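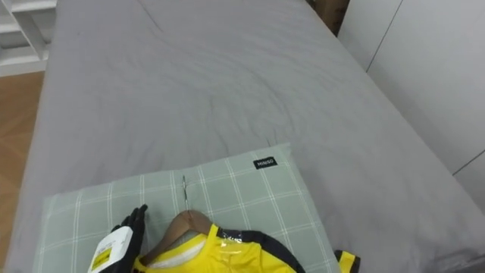 **Housekeeper, part-time – Drurnwood Guest House**

Drurnwood is a small guest house on Garside Road, a short walk from the Jekonton bus stop. We are hiring a housekeeper to start in May.

You would clean guest rooms between stays, change beds, run the laundry, and put clean linens away on the second floor. Most shifts start at 9:30 a.m. and end when the rooms are ready, usually before 3 p.m. Check-in is at 4.

What we need:

- Able to climb stairs and carry full laundry bags (there is no elevator)
- Free to work 2 weekends a month
- Comfortable working alone for part of the shift
- Enough English to read the room list and leave a note for the front desk

Hotel experience helps, but we will train you. The first week is paid at the full rate, and you will work alongside our head housekeeper, Comfort Amissah.

Pay is $114 per shift. If a shift goes past 3 p.m. you are paid extra for the time. We pay every other week by direct deposit. Lunch is included, and parking behind the building is free for staff. Bus riders get $70 a month toward fares.

We supply gloves and aprons. Please wear closed shoes with a good grip – the back stairs are steep.

To apply, stop by the front desk at 133 Garside Road between 10 a.m. and 2 p.m. and ask for Comfort. A resume is fine but not required. Bring the name and phone number of one person you have worked for. She will set up a short talk and show you the rooms.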